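Skerngate open day, 24 Mar 2023

So we finally made it to Skerngate! I'd been going on about it since last year, when we turned up a day late and stood outside the gates eating sandwiches. Rüdiger Albers drove (thank you, Rüdiger, and sorry about the crumbs) and we were there before the doors opened, with a good little queue already stretching past the bike racks.

For anyone who hasn't come across it, Skerngate is the old mill building down by the river that has been split up into workshops and units, most of them to do with wood, kitchens or food. Once a year they let the public wander through. Tickets are free but you have to book, and mine was number 2559, which I only mention as they make you say it out loud at the desk and I got it wrong twice.

We started on the ground floor with the timber store. I could have stayed there all morning. Beech, oak, a bit of cherry, all stacked with little spacers between the planks, and that smell! Gunther Hinrichs was doing the talk and he clearly loves the stuff. He let us pick up two offcuts and guess which was the heavier wood, and I guessed wrong, and then he let us plane a bit off the edge. I have a curl of cherry in my coat pocket that I keep finding.

Next door is Cinus, where the chopping boards get made. They turned out 2230 of them last year from a room not much bigger than my garage, and most of that is sanding by the sound of it. Hildegard Hellwig took us through the steps, gluing up, flattening, rounding the corners, then sanding through the grits until the board feels like the inside of your wrist (her words, and she's right). She had a board at each stage for us to pass round. The oil goes on with an old cotton cloth and you wipe off far more than you'd think. I asked about olive oil and got a Look. I've been doing that for years, oops.

Their seconds table was at the far end and it was a scrum. I came away with a long narrow beech one with a small knot in the corner, which I like better than the perfect ones anyway, and a 500 ml bottle of the oil. Rüdiger bought three boards and then had to carry them up every staircase in the building.

Lunch was in the yard: leek soup or a cheese roll, tea from an urn, no card payments. Bring coins. The soup ran out early, so go for that first and do the shops after.

Upstairs in the afternoon is quieter, and a lot of people seemed to miss it completely, which is a shame. Pons had their jam jars and tea towels out, Jalex were showing drawer dividers (I know, but I stood there for ages), and a bit further on there were worktables you could look at as you went past. I got rather taken with one that had been covered in brown paper and marked out with blue masking tape in a big grid. It's a slightly wonky one, with gaps and joins and slightly ragged ends to some of the bits of tape, and a wooden board at the near side with the middle line running right up to it. I'm a great believer in brown paper on a table. We do it at home for anything involving glue, paint or grandchildren, and I've never once thought of adding tape. I shall now. 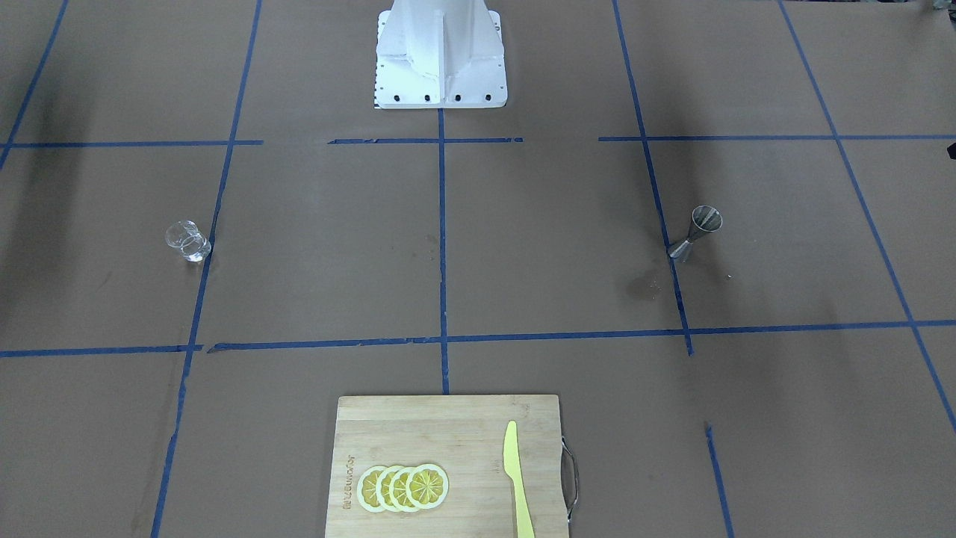 Svenja Vogler told me over the tea afterwards that she buys brown paper on the big rolls and lays it double, with the shiny side down, and that cheap masking tape is a false economy if you leave it on for longer than a few days. She's had it take the finish off a pine table. Go for the painter's sort, was her advice, and peel it back low and slow instead of yanking it upwards. I've written that on the fridge.

We did one last loop through the top floor for the view over the weir, and I bought a tea towel from Pons that I didn't need (herons on it, couldn't resist).

A few practical bits. Parking fills up fast, but there's a field across the lane once the main bit is full, muddy at the gate. The lift only goes as far as the first floor. Dogs are fine in the yard and nowhere else. The Cinus talk takes 10 people at a time, so put your name down as soon as you get in. And wear something you don't mind getting sawdust on, my navy coat still looks like I've been rolled in flour.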